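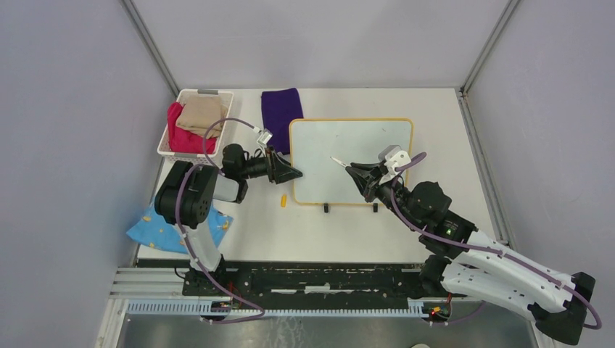 There is a kind of spy novel that got read to death and then vanished. Not the smart ones with the embossed titles that turn up in every charity shop. The other ones. Thin spines, bad glue, a man in a raincoat on the front whatever the weather inside. The Vanel books are that sort, and I've spent most of the spring reading all 18 of them, in order, on trains and in the bath and once in a dentist's waiting room. You start to see the world their way after a while. Red cloth bunched up in a white basket, a beige one folded over it, and my first thought now is signal. Red under beige, meeting's off, go home by the other road. It's a laundry code from the fourth book, The Mengal Line, and it has done something permanent to my brain.

So. Vanel. First thing to know is he isn't much good. As a spy, I mean. He gets followed constantly and notices about half the time. He loses his gun in book two and the department, which is mean about money in a way I find very convincing, doesn't replace it until book five. He's posted to Enden, a made-up port on a made-up cold sea, and told to wait for instructions. They take 70 pages to arrive. When they do it's an expenses query.

I love him.

Some background, quickly. The books came out one a year, sometimes two, all paperback, all under a house name shared by several writers who never got a credit between them. You can tell where one stops and another starts. The early ones are dry and slow and full of weather. Then from book seven someone takes over who clearly prefers boats, and everything happens on boats. Book eleven is nearly all food. Whoever wrote eleven was hungry, or on a diet, and I'd pay good money to know which. There's a breakfast in it that goes on longer than the kidnapping.

The plots? Right. Mostly it's Comudon. Comudon is the enemy, sort of, a trading company with offices over a shipping agent's and a brass plate that gets polished every morning in every single book. What Comudon sells is never settled. Grain in one, machine parts in another, in book nine it seems to be running a small hotel. Fans (there are fans, I've been writing to them) argue over whether this is deep or careless. I say careless. But it works. A firm that could be doing anything is a lot more frightening than a man with a cat and a volcano.

And the tricks. This is what people who read them young remember, and they're right to. No gadgets to speak of. No cars that do things. Vanel works with what's in the kitchen drawer. Washing on a line. A window shut when it ought to be open. Two milk bottles where there should be one. In The Mengal Line he runs a whole network off a laundry and the thing is so carefully set out that you could do it yourself, if you had a network, and a laundry. Colour says yes or no. Folded means tonight, bunched means wait. Anything purple laid out flat means burn your papers. Then a new girl starts, who is just a new girl and nothing to do with anybody, and she's tidy, and she folds everything. Four agents turn up at the same bench in the same park at the same time. It's the funniest chapter in the series and also the saddest, and I won't say how it ends beccause some of you will go looking.

Where to start, then. People always ask and then don't listen. Not book one. Book one is a slog, the author hasn't worked out that Vanel is funny yet. Start with four. If you like four go back to three, which has the best villain, a retired piano tuner who hears everything. Then six. Then stop and have a rest before the boats.

Avoid thirteen. I mean it. Somebody upstairs had obviously noticed that other spies were selling better and thirteen is Vanel in a dinner jacket, in a casino, being smooth with women. He's awful at it and the book doesn't know. There's a speedboat. There's a laser, even, briefly. By fourteen he's back in Enden with a cold and not a word is said about any of it, and I cheered out loud on a station platform.

The last one is the odd one. It's called A Room in Enden and it runs to 622 pages, when none of the others gets much past two hundred. The glue can't cope. Mine came apart in three lumps in the first week and I read it held together with a bulldog clip. No mission. Vanel is old, or old for him, and the department has forgotten to call him home. He learns the tram times. He takes up with a woman who mends clocks. Comudon shuts its office and he goes round to watch the brass plate come off the wall, and the man unscrewing it nods to him, and they've been following each other for 27 years and have never once spoken. They go for soup.

I'm not going to pretend that it's a lost classic. The middle drags, there's a dream sequence, and one character changes her name half way through with no explanation and I'm fairly sure it was a mistake. But the soup chapter. I read it twice on the same evening and then rang my sister to read it to her down the phone, and she put up with a page and a half, which for her is a lot.

Finding them is a pain. No reprints, no ebooks, rights in a tangle as far as I can make out. Market stalls are your best bet, the box under the table and not the ones on top. Check the spine. Check the last page is there too, my copy of nine ended in the middle of a chase and I had to get a stranger to post me a photocopy of how it finished. He fell in the harbour. He generally does. Six and eight are common as anything, four takes some patience, and if you see ten with the green cover, where they've got the raincoat on back to front, I'm still after one and will swap you a spare six for it.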